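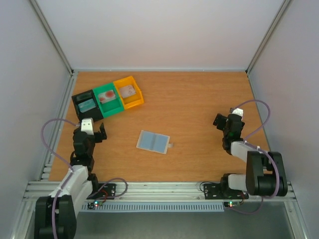 I got to the Memutus ten minutes early and the director was already in the lobby, eating popcorn out of a paper bag and reading the fire exit map. Her second feature, Kuhlmann, opens there in July, and I'd seen it the night before and slept terribly, so I had questions!

For those who missed my festival post: it's a ghost story set in a shut-down piano shop, 2 hours long, with hardly any music in it. I asked if that was a joke on the audience. She laughed for quite a while. "A little bit, yes. You sit there waiting for somebody to touch a key. My editor wanted a piano in the first reel and we fought over it for a week."

Who won? "Watch the first reel again," she said, and offered me popcorn.

She wrote the script on night trains, mostly in pencil, and the early draft ran to 206 pages (she still has it, in a shoebox). The grandmother used to have a whole subplot about a lottery ticket. I said I'd have watched that. "Everyone says that. Then you show them the long cut and they start looking for their coats."

The basement sequence is what people will be talking about, so I had to bring it up. I won't spoil it, but I did grab the arm of the stranger next to me. "We shot it in order, start to finish, and I didn't tell the lead what was behind the door," she told me. "She was mad at me until lunch. Then she asked to go again." 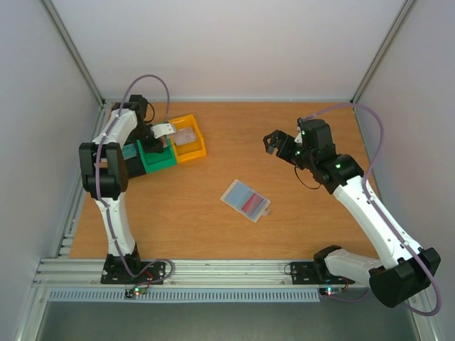

On small theaters and what comes next

Kuhlmann is going out through Jasari, who handle only a few titles a year, and she's happy with that. The Memutus seats 300 and she'd take a full house there over a half-empty multiplex. "I like hearing people breathe," she said, a bit creepily, I thought, but then she does make horror movies.

Next up is Induvov, a comedy. Yes, really! It's about two brothers who inherit a ferry, and she swears there are no ghosts on it. "There's a very bad storm, though. And a goat." She's still looking for the right boat, and she wants to start shooting before the weather turns.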